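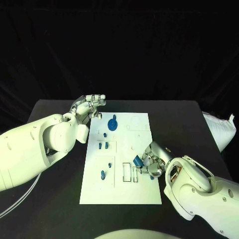

Small blue parts, one white board

I have a soft spot for assembly boards. Give me a flat white panel and a few pieces in a bright colour and there goes my afternoon! The one I've been hooked on lately is white and blue, laid out on a dark grey table, and with a black curtain behind it even the smallest blue part is easy to find.

The cylinder is my favourite. It's a simple shape, but tip it even slightly on the way to a hole and it will catch on the rim, and then you're back to nudging and turning and muttering. My first board, a Mustley with 44 pieces, taught me that over one long July (I still have it, minus four pegs).

Then there are the raised plates, which I love for the way they lift the work up towards your fingertips.

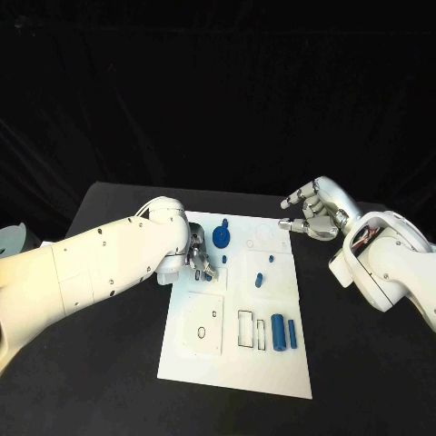 Small holes set side by side are another pleasure, fiddly as they are. I like to start with whichever is harder to reach, while there's still room around it. Next on my list is the Skudonari, all 232 pieces of it, and I've already cleared the kitchen table.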